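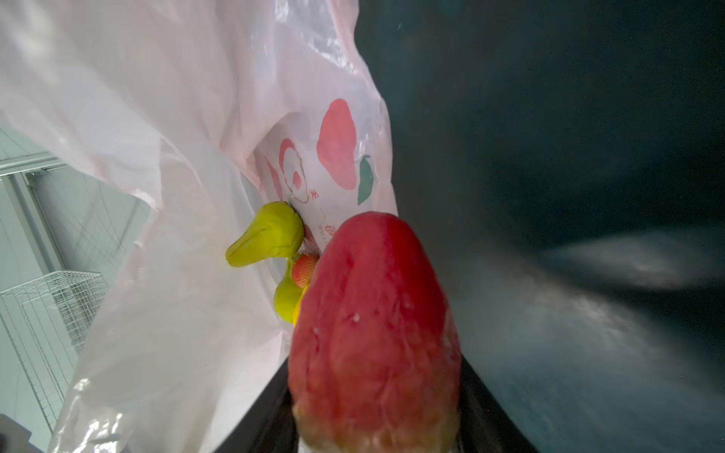

Short weight in a weekly fruit delivery: who should put it right?

Posted in: Shopping and Refunds > Food by Post and Delivery
Griet Mertens, 16 August 2024

I should be grateful for guidance on a matter concerning a weekly fruit order. Our building in Cluvatholm has a standing arrangement with a supplier called Allthorpe, under which 80 households order separately and pay separately, but all the bags are left in the ground-floor lobby on the same morning.

My order is for mixed fruit sold by weight. The delivery slip attached to the last bag stated 1,103 grams. On my own kitchen scales the contents came to 747 grams, bag included. I weighed everything twice, and tested the scales against an unopened bag of sugar, which gave the weight printed on the packet.

I wrote to the supplier the same afternoon. The reply stated that fruit is weighed when picked from stock, that some loss of moisture is to be expected before delivery, and that the firm's terms exclude claims made once the goods have left the lobby. I did not find this persuasive. I have also been told that I should have raised it with the building manager, with whom I have no contract for fruit of any kind.

I would like to know whether the difference may be claimed back, and from whom. The sum is small, but the order repeats every week and I would prefer to settle the principle now.

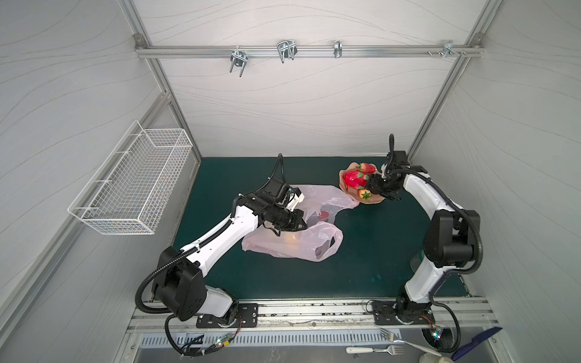 Evelien Dewulf
14 people found this helpful

The claim lies against the supplier. You ordered from Allthorpe and paid Allthorpe, and the building manager is not a party to the sale. The manager's position would be different only if he or she had agreed to receive or divide the goods on your behalf, and nothing in your account suggests that.

As to the weight, where goods are sold by quantity to a consumer, the quantity supplied should match the quantity agreed. Under the Consumer Rights Act 2015, a consumer who receives less than the contract provides may reject the goods, or may keep them and pay for what was delivered at the agreed rate. In your case the second course is the sensible one, as the fruit has presumably been eaten.

Loss of moisture is a real effect, but it would not ordinarily account for a third of the weight. I would ask the supplier to state in writing how much loss it considers normal. A term which seeks to remove your right to receive the agreed quantity is unlikely to bind you, whatever point in the delivery it refers to.

One caution – please make sure that you received your own bag. In a shared lobby it is quite possible for two orders to be exchanged, and a neighbour may have yours. 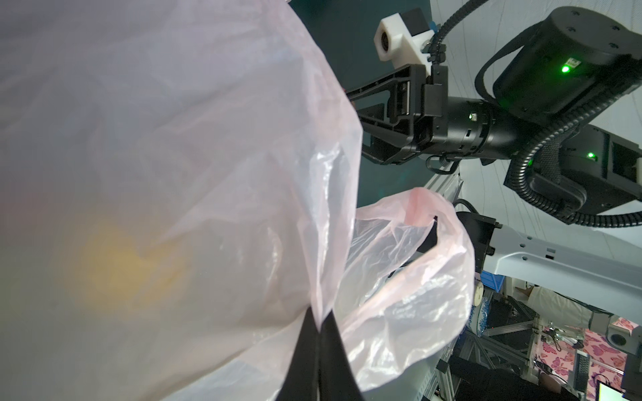 Suggested order of steps

1. Write to the supplier once more, giving the order number, the weight on the slip and the weight found.

2. State the remedy sought, which should be a refund of the difference in price. A credit against a later order may be accepted if it suits you, but you need not agree to it.

3. Allow a fair period for a reply. Nine days would be reasonable for a sum of this size.

4. If you paid by card, contact the card issuer should the supplier refuse. Its rules on disputed payments will apply, and time limits vary.

5. Keep the delivery slips from now on. A run of short weights may also be reported to trading standards through the consumer helpline for your area.

Plosside
2 people found this helpful

Just cancel. We had the same with a vegetable box in December and the emails took longer than walking to the market. You will get an apology and a voucher you don't want.

Share (9)

Comments

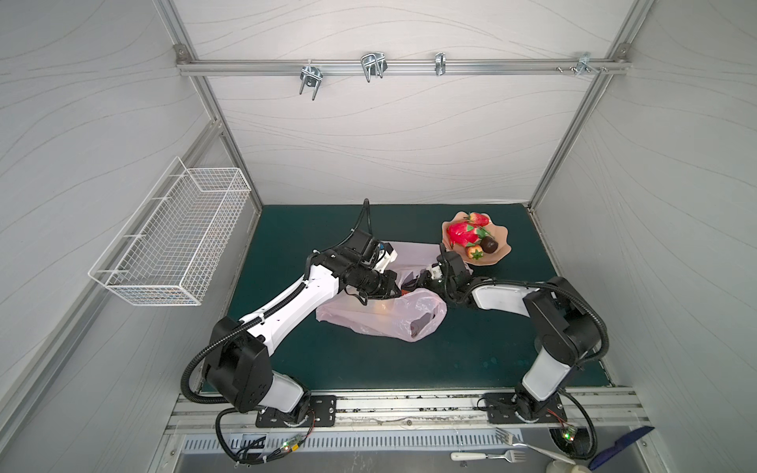 Does the slip have to show the weight, or could they simply print a price? – Belmonte

If fruit is sold loose by weight, the customer should be told the price per kilogram and the weight charged for. A slip bearing only a total would be difficult for the supplier to rely upon. – Evelien Dewulf

Thank you both. I have asked on my own landing and no bags appear to have been exchanged. The second letter has gone to Allthorpe this evening, with a copy of the slip. – Griet Mertens

Our scales at home read light when the battery is low, so it may be worth changing it before the next delivery. – Plosside

Filed under: weights and measures, home delivery, refunds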